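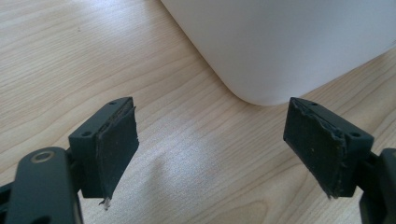
Gripper fingers with worn foam pads over a wooden tabletop.

Participants wanted: household chores with a hand-held gripper

Saltance is looking for 20 people in the Filham area to do ordinary chores at our Zollgate rooms using a hand-held gripper in place of their fingers. We want to find out which chores a machine with two fingers could take over now, and which still need a person. Folding towels and loading a dishwasher are on the list, as are wiping tables and putting away groceries. Towels have gone badly so far.

Sessions last 2 hours, with a break halfway. Most people come for three or four sessions in January. You will be paid $28 an hour, plus bus fare.

You should be 18 or over and able to stand for most of a session. Left-handed people are especially welcome. No technical background is needed, and people who have cleaned or stocked shelves for a living are encouraged to apply.

The gripper records your movements and the tabletop in front of you. It does not record sound.

To apply, write to Vasiliki Spanos at the Zollgate front desk with your name and the hours you are free. Questions about pay go to Gerasimos Liapis.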